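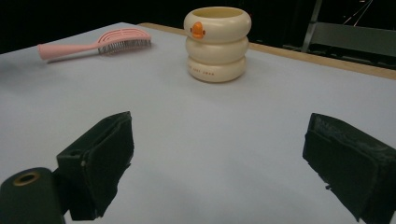
The duck cup, with my pink hairbrush next to it.

I bought this cream cup from Levesgate for the bathroom shelf and I'm daft about it! Three puffy rings, a little orange beak, two dots for eyes (my sister Nisha wants one now). It rinses out easily, though fluff gathers between the rings and the writing on the bottom one is tiny. Bit small for my brush, so that lives beside it. Four stars, and I'd happily buy another in April when the spare room's done.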